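Budget for a second sorting cell – trays or feeders?
Forum: Small Works Automation

wubit_w
We kit solenoids, round boards and wire harnesses by hand and I have to put in a figure for a second two-arm cell by April. Velard want the money up front. Trukmont will lease, 6 months minimum. What else should I be budgeting for? 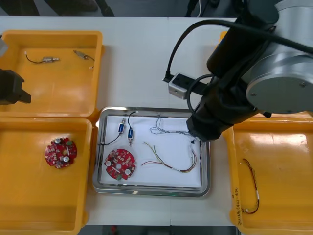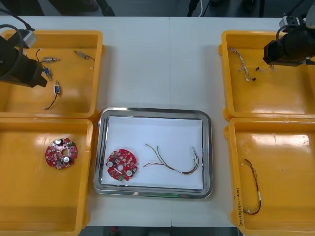
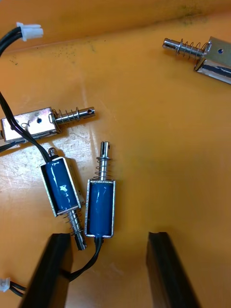
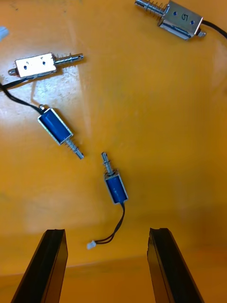
First two: the table with the yellow trays. Last two: wrist camera, solenoids.

kiros.adugna
Fingers. Put down 500 for spares and don't let anyone trim it. Solenoids with leads on are awkward to pick and you will want to try more than one shape.

Lensa Wold
I'd spend on feeders first. Parts lying any way up cost you time on every pick.

kiros.adugna
Disagree. A feeder won't take a harness, and leads tangle in a bowl. Trays are cheap – we paid 20 each from Cedis and they stack.

Lensa Wold
For harnesses, fine. Bare solenoids before the wires go on would feed perfectly well.

wubit_w
Ours come in with wires and plugs fitted, so that's out. Batches are up to 200.

natnael
At 200 a batch I'd lease. Ask Trukmont whether the wrist cameras are in the price. They weren't on our quote from Tekleab and it hurt.

wubit_w
Will ring them Friday and ask about the cameras.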